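검색어를 입력하세요 검색

Stusberg 핸드헬드 그리퍼 키트 사용 검토: 모자 정리 작업을 중심으로

2023년 7월 22일

본 글은 Stusberg가 공급하는 양손용 핸드헬드 그리퍼 키트를 사용한 결과를 정리한 것입니다. 도입을 검토하시는 분들께 참고가 되기를 바랍니다.

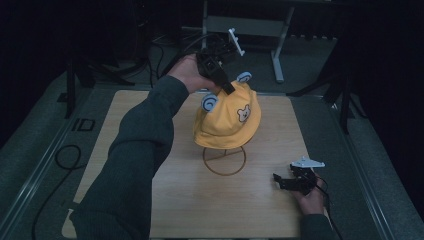 1. 검토의 배경

필자는 소규모 의류 잡화 물류 현장의 작업 자동화를 자문하고 있습니다. 지난 5월, 거래처인 Pridico로부터 아동용 모자의 진열 및 회수 작업을 로봇에 맡길 수 있는지 검토해 달라는 요청을 받았습니다. 모자는 상자나 병과 달리 잡는 위치에 따라 형태가 달라지고, 귀 장식처럼 돌출된 부분이 있는 제품은 집게가 들어갈 자리가 한정됩니다. 로봇 팔을 먼저 구입하는 방안도 논의하였으나, 사람이 그리퍼를 직접 손에 들고 동작을 시연하여 기록하는 방식이 초기 비용 면에서 유리하다고 판단하였습니다.

후보로는 Stusberg의 키트와 Plovham의 대여 서비스를 놓고 비교하였습니다. Plovham은 장비와 인력을 함께 보내 주는 형태이며, 촬영 일정을 업체 쪽에 맞추어야 합니다. Pridico는 계절마다 취급 품목이 바뀌므로 필요한 때에 자체적으로 시연을 추가할 수 있는 구매형 키트를 우선 검토하기로 하였습니다.

검토에는 필자 외에 Pridico의 Karabo Msimang 님과 Lerato Ndlovu 님이 참여하였습니다. 두 분 모두 매장 진열 경험은 풍부하나 로봇 장비는 처음 다루는 분들이었습니다. 본 키트의 실제 사용자가 될 분들의 의견을 듣는 것이 중요하다고 보아 시연의 대부분을 두 분께 부탁드렸습니다.

2. 제품의 구성

키트에는 검은색 핸드헬드 그리퍼 2대, 상부에 장착하는 흰색 플라스틱 고정구, 연결 케이블, 기록용 소프트웨어 사용권이 포함됩니다. 그리퍼는 좌우 공용이며, 소프트웨어에서 왼손과 오른손을 각각 지정합니다. 지정을 바꾸면 기존 교정값이 초기화되므로 장비에 미리 표시를 해 두시기를 권합니다. 당방에서는 손잡이 안쪽에 작은 스티커를 붙였습니다.

작업대와 삼각대는 포함되지 않습니다. 필자는 기존에 보유하던 밝은 색 목재 판을 회색 카펫 단상 위에 올려 작업면으로 사용하였습니다. 공급사의 설명서는 무늬가 적고 빛이 반사되지 않는 표면을 권장하고 있으며, 이 목재 판에서 인식 오류는 발생하지 않았습니다.

포장 상태는 양호하였습니다. 다만 설명서의 한국어 번역이 충실하지 못하여, '파지'와 '체결'이 같은 단어로 옮겨진 부분이 여러 곳 있었습니다. 이에 대해 공급사의 Marietjie Masilela 님께 문의하였고, 수정본을 전자우편으로 받았습니다. 수정본은 용어가 통일되어 있으나 교정 절차의 그림은 이전 판과 동일합니다.

3. 설치와 교정

설치는 케이블을 연결하고, 소프트웨어에서 장치를 인식시키고, 손가락의 완전 개방과 완전 폐쇄 상태를 각각 저장하는 순서로 진행합니다. 이후 작업면의 기준점을 등록하면 기록을 시작할 수 있습니다.

처음 설치한 날에는 한쪽 그리퍼가 인식되지 않았습니다. 연결 단자를 바꾸어도 증상이 같아 지원 창구에 연락하였으며, Pravesh Pillay 님의 안내에 따라 펌웨어를 갱신한 뒤 정상적으로 작동하였습니다. 갱신 절차는 설명서 본문이 아니라 부록에 실려 있습니다. 처음 구입하시는 분은 부록부터 확인하시는 편이 좋겠습니다.

교정값은 전원을 끄더라도 유지됩니다. 다만 고정구를 분리하였다가 다시 장착한 경우에는 교정을 새로 하여야 합니다. 이 점을 모르고 하루치 기록을 진행하였다가 좌우 위치가 어긋난 자료를 모두 폐기한 일이 있었습니다.

4. 모자 작업의 내용

시험 품목으로는 곰 얼굴 장식이 있는 노란색 아동용 버킷햇을 골랐습니다. 모자의 양쪽에는 푸른 소용돌이 무늬의 둥근 천 귀가 달려 있습니다. 받침으로는 가는 구릿빛 철사를 나선형으로 구부린 모자 걸이를 사용하였습니다. 매장에서 쓰는 걸이 가운데 가장 가벼운 종류로, 까다로운 조건에서 먼저 시험하자는 Msimang 님의 제안을 따른 것입니다.

작업은 모자를 걸이에 씌우는 동작, 귀와 챙의 모양을 바로잡는 동작, 걸이에서 모자를 벗겨 내려놓는 동작으로 나누었습니다. 각 동작은 별도의 과제로 등록하고, 중간에 멈춘 시연은 저장하지 않았습니다.

가장 많은 연습이 필요하였던 것은 벗기는 동작입니다. 한쪽 그리퍼로 모자의 윗부분을 다루는 동안 걸이가 함께 끌려 올라오기 쉽습니다. 다른 한쪽을 낮은 위치에 두었다가 필요할 때 걸이의 밑부분을 받치는 요령이 생긴 뒤로는 실패가 줄었습니다. 사람의 맨손이라면 의식하지 않고 처리할 일이지만, 그리퍼를 쥔 상태에서는 손끝의 감각이 직접 전해지지 않으므로 눈으로 확인하는 습관이 필요합니다.

귀 장식을 집어 드는 방식은 초기에 금지하였습니다. 당장은 편리하나 봉제 부분에 힘이 집중되기 때문입니다. Ndlovu 님께서는 매장 직원 교육에서도 같은 지침을 두고 있다고 하셨습니다. 최종적으로 저장한 시연은 374건이며, 이 가운데 44건은 귀를 건드려 모양이 틀어졌다는 사유로 검수에서 제외하였습니다.

5. 사용감

손잡이의 굵기는 성인의 손에 무난합니다. 방아쇠의 저항도 과하지 않아 천을 가볍게 누르는 정도의 조작이 가능합니다. 얇은 챙을 집을 때에는 손가락 끝이 미끄러지는 경우가 있어, 별매품인 고무 덮개를 추가로 주문하였습니다. 기본 구성에 포함되는 것이 타당하다고 생각합니다.

무게는 짧은 작업에서는 문제가 되지 않습니다. 그러나 양팔을 작업면 위로 뻗은 자세가 이어지면 어깨에 부담이 옵니다. 당방에서는 작업자를 교대하고, 작업면의 높이를 낮추어 팔꿈치가 들리지 않도록 하였습니다. 작업면을 낮춘 뒤에는 피로를 호소하는 일이 눈에 띄게 적어졌습니다.

케이블은 개선이 필요한 부분입니다. 길이 자체는 충분하지만 유연성이 부족하여 손목을 돌릴 때 당기는 느낌이 있습니다. 바닥에 늘어진 케이블은 발에 걸릴 우려도 있으므로, 작업자가 드나드는 쪽을 정하고 그 반대편으로 배선을 모으시기 바랍니다. 무선 모델의 출시 여부를 문의하였으나 정해진 일정은 없다는 회신을 받았습니다.

복장에 관하여 한 가지 덧붙입니다. 소매가 넓은 옷은 그리퍼의 손가락에 걸릴 수 있습니다. 손목에 밀착되는 소매를 권하며, 장신구는 벗어 두시는 것이 안전합니다.

6. 소프트웨어

기록 화면은 간결합니다. 시연의 시작과 종료를 그리퍼의 단추로 지정할 수 있어 장비를 내려놓지 않아도 됩니다. 파일은 과제별 폴더에 자동으로 정리되며, 검수자가 합격 여부와 사유를 입력할 수 있습니다. 사유 항목은 미리 등록해 두고 선택하는 방식이어서 검수자 사이의 표현 차이가 적습니다.

아쉬운 점은 검색 기능입니다. 과제명과 날짜로는 찾을 수 있으나 작업자별 검색은 지원하지 않습니다. 당방에서는 과제명 끝에 작업자의 약호를 붙여 대신하고 있습니다. 또한 저장 공간이 부족하여도 기록이 끝난 뒤에야 경고가 나타납니다. 장시간 작업 전에는 여유 공간을 직접 확인하여야 합니다.

내보내기 형식은 3종이 제공됩니다. 로봇 제어를 담당하는 Rampersad의 Lesego Swanepoel 님께 자료를 전달한 결과, 별도의 변환 없이 읽을 수 있다는 답변을 받았습니다. 다만 학습 결과에 대한 평가는 아직 진행 중이므로, 본 글에서는 키트의 사용성만을 다루고 성능에 관한 판단은 유보합니다.

7. 비용과 지원

구매 비용은 계약 조건에 따라 달라지므로 금액은 기재하지 않겠습니다. 견적을 받으실 때에는 소프트웨어 사용권의 갱신 조건과 손가락 부품의 개별 구매 가능 여부를 반드시 확인하시기 바랍니다. 당방이 처음 받은 견적서에는 부품이 묶음으로만 표시되어 있었고, 요청 후에 개별 단가가 추가되었습니다.

기술 지원은 전자우편이 기본입니다. 회신은 대체로 성실하였으나, 시차로 인하여 오전에 보낸 문의의 답을 당일 업무 시간 안에 받기는 어려웠습니다. 급한 작업을 앞두고 있다면 예비 케이블을 갖추어 두시는 것이 바람직합니다.

8. 검토 의견

취급 품목이 자주 바뀌고, 현장 인력이 직접 시연에 참여할 수 있는 곳이라면 본 키트의 구매를 고려할 만합니다. 모자처럼 부드럽고 형태가 일정하지 않은 품목에서도 양손 동작을 무리 없이 기록할 수 있었습니다. 반면 단기간에 한 차례만 자료가 필요하거나 검수를 맡을 인력이 없는 경우에는 Plovham과 같은 대여 서비스가 적합할 것으로 봅니다.

Pridico에서는 우선 현재의 키트로 모자 작업을 계속하고, 이후 장갑과 목도리로 품목을 넓히기로 하였습니다. 장갑은 좌우 구분과 손가락 부분의 정리 때문에 과제의 구분부터 다시 정하여야 합니다. 관련 지침은 현재 Msimang 님께서 작성하고 계십니다.

본 검토에 사용한 키트는 Pridico가 정식으로 구매한 것이며, 필자는 공급사로부터 별도의 대가를 받지 않았습니다. 교정 절차나 과제 등록에 관한 질문은 댓글로 남겨 주시면 확인하는 대로 답변드리겠습니다.

최근 글
시연 자료 검수 기준을 정할 때 확인할 사항
Plovham 대여 서비스 상담 기록
작업면의 높이와 어깨 부담에 관하여
아동용 잡화 진열 작업의 과제 구분
그리퍼 손가락 덮개 교체 방법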